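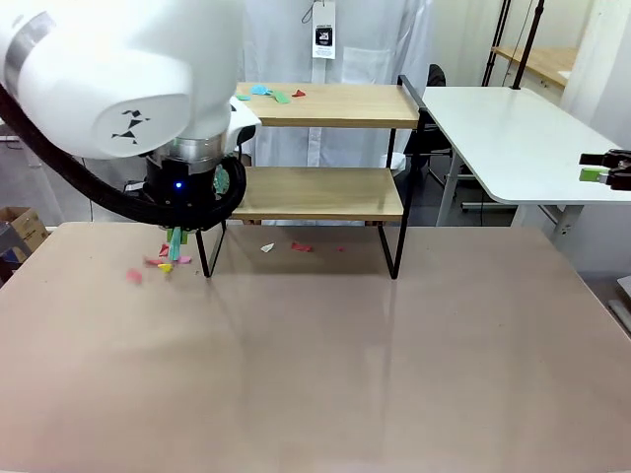

## Results, and why I don't fully trust them

The Clukwood policy was given 53 tries at moving paper scraps from the table to the shelf. Timo scored 13 as failures, which leaves a success rate we could be proud of. I have doubts.

A try counted as a success if the scrap ended up anywhere on a shelf board. Folded or hanging over the edge still passed. When I rescored the Wednesday runs with a stricter rule, 4 more failed.

We also never changed the shelf position. The policy may have learned one arm path and very little about paper. Jörg Mühlbauer disagrees, but his argument rests on 3 runs with thin strips.

Next step: move the shelf and rerun everything.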